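Prelora counter

The Prelora counter is a partly automated prep station used in the staff kitchen of Cetell, a packaging firm in Hinport. It went into service in January and was meant to spare the kitchen crew the fetching, lifting and putting back that fill a morning. It has done so, and has given them other things to do.

Layout

A single robot arm works from a base beside a long stone counter. Its reach takes in the roll, the shakers, the tomato and the potato, all of which were once within reach of Dilwyn Harries, who had run the counter for 18 years and objects to the word "station."
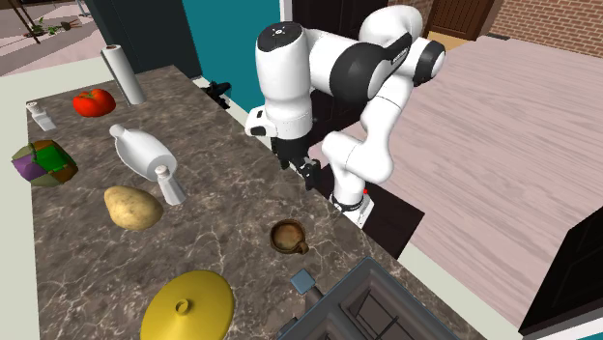
Working surface

The gripper has two black fingers and opens wide enough for most crockery. The marble pattern, brown with pale veins, was chosen by management before anyone asked the crew. Cadi Gwilliam, now the shift lead, says she has learned its veins by heart while waiting for the arm to make up its mind.

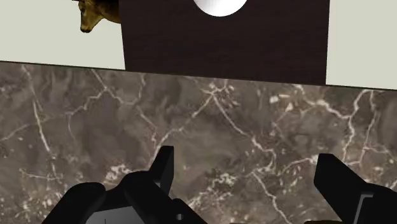 Effect on staff

No jobs were cut. Two posts were renamed, and Harries became a "counter supervisor" - a title that came with a tablet and no raise. Crew members now spend 40 minutes a shift on logs, which is 30 more than before. Small dishes are the arm's department, at least on paper. The toaster is still run by people, under an agreement that took longer to write than the rest of the manual.
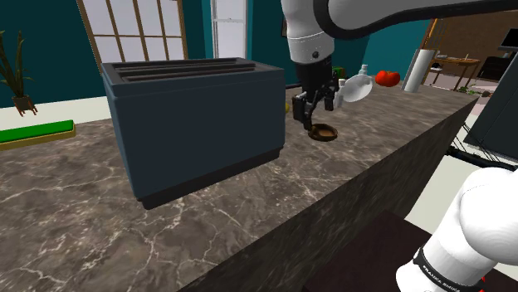

Gemma Lo Presti, who speaks for the crew, got a rule that any worker may stop the arm without giving a reason. It was used 18 times in the first month, mostly by Harries. Sore wrists are mentioned less often at meetings, and tablets more.

See also: Shift work; Kitchen ergonomics; Hinport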